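Can a machine do the laundry yet? A short thread from me, after one month of looking at this question for our small shop in Komulow. 1/9

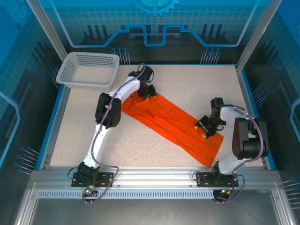

Two arms, one orange garment, folded lengthwise into a long strip.

2/9 We wash and fold workwear for the factories in Prollbridge. In January it was 2036 pieces. Washing is already done by machines for many years. Folding is still done by us, standing, with our hands.

3/9 So please look where the grippers are. One is on the bunched end, the other is at the opposite end of the strip. For me this is the interesting part. A towel has four corners. A shirt has sleeves, and sleeves go where they want.

4/9 My colleagues at Dekker asked me for one number, so I give it: a person in our shop folds 200 pieces in a shift and also talks on the phone. I don't have a fair number for any pair of arms, and I will not guess.

5/9 What I believe is close: flat things. Towels, napkins, pillowcases. Same size, same cloth, the whole day. If you have 500 of them, I would already ask for a price.

6/9 What I believe is far: the mixed bag. Inside-out trousers, a sock in the pocket, a zipper caught in the lining. Every bag from Eter is like this – every one.

7/9 The wrinkles in the picture are not a problem for me. We also make a wrinkled first fold, then we pull it straight. I want to know who makes the second pull, and how long it takes.

8/9 At home I have lower demands. If the shirt goes in the drawer and the drawer closes, I am happy. Maybe the house will be easier than the shop – but in the house there is also the cat.

9/9 Last month I got 324 replies about dishwashers, so I ask now about folding. Which piece of clothing would you give to a machine first? I would start with the towels.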